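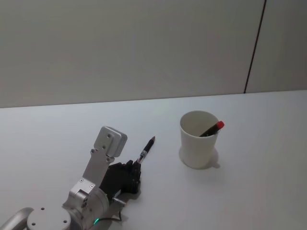
Paper cup as a pen holder – how do I stop it tipping over?

Search this site Search Go

Hi all, I hope this is the right section, I couldn't decide between Desks and Small Storage so feel free to move me.

I've been using a plain white paper cup for my pens and markers for ages and I like it. I really do. It costs next to nothing, it takes up no room, and when it gets inky I swap it for a new one. My table is white too so it sort of disappears, which I enjoy more than I probably should.

The trouble is my fat markers. If the only thing in the cup is one marker, it leans out over the rim on one side, and if I drop a slim pen in on that same side the whole thing wobbles or goes right over. Yesterday it went twice before lunch. Then the pens roll, and my table isn't level (old house, sloping floor) so they roll all the way to the radiator and I have to fish them out with a ruler.

I bought a proper desk tidy from Tellstead in March and sent it back. Too big, and it had little compartments that were all the wrong width. So I'd like to stick with the cup if I can. I keep my red marker, a black one and two or three slim black pens at the table, never more than that. The rest live in a drawer.

Two things I'd love help with. Is there a way to make a paper cup heavier that doesn't look terrible? And do you put pens in point up or point down? My sister says always point down and my old art teacher said that ruins the tips, and I've been going back and forth on it since I was 12.

Thanks in advance, and sorry for the essay!

Shamim Hayat

Posted by glue_and_gravel

Hi Shamim! I love a paper cup, I have three of them going right now (one for pens, one for brushes, one for I don't know what, bits).

Weight in the bottom is what you want. I use aquarium gravel because I had a bag left over from when we kept fish, but dry rice works, so do coins, so does a lump of modeling clay pressed flat. I put 200 grams in mine and it's as steady as a mug now, you can toss a pen in from a little way off and it stays put. Don't fill it too high though or your short pens will stick out and you're back to the wobble. A finger's depth is plenty in a normal coffee size cup.

If you use gravel or rice, cut a circle of card and push it down on top. I skipped that the first time and got rice inside a pen cap, which was a very boring ten minutes with a toothpick.

Another thing you can do is put the cup inside a second cup. The double wall makes it stiffer so it doesn't go squashy when you grab it, and if you put your coins between the two, they're hidden underneath and the inside stays flat. That's what I'd do if you care how it looks, and it sounds like you do – no judgment, so do I!

On point up or down, for markers I store them cap up so I can see the color. With the cap down you end up pulling out the wrong one, at least with the kind where the barrel is the same on all of them. I do have a few old ones that were going dry and I stand those cap down for a day or so and they seem to perk up. Could be my imagination. Slim pens with a fine point I put in point down if they have a cap and point up if they don't, so that the bare tip isn't grinding around in the gravel. You just have to remember which ones are point up when you reach over without looking. I've had ink on my palm plenty of times.

Oh, and try the fat marker first and then lean the pens on the opposite side from it. They prop each other up. With only the one marker in there it's always going to flop to one side.

Posted by Drultel

just get a mug

Posted by MarnieB_upstairs

I'm with the clay suggestion over the rice. I did rice in a paper cup by an open window and it got damp and then it smelled, and I had to throw out the whole lot, markers and all, because I couldn't get the smell off the caps. Clay stays where it is and you can press a dent in it for the bottom of the fat marker so it stands up straight. I made two dents in mine, one for the highlighter and one for the big marker, and the pens go wherever.

Also a blob of poster putty under the cup. Just one blob in the middle. It holds fine on a smooth white table and peels off again when you want to wipe down. I wouldn't use double sided tape, it left a ring on my desk that I'm still scrubbing at.

For the rolling, I can't help with the sloping floor, but a pen with a clip doesn't go very far. I only buy ones with clips now. My husband put a strip of wood along the back of his desk as a sort of curb and that works well too, though he measured it wrong and it stops 12 centimeters short of the end, so of course they all roll out of the gap.

Your sister and your teacher are both a bit right, I think. Mine go in whichever way my hand was facing when I finished writing and the pens haven't complained.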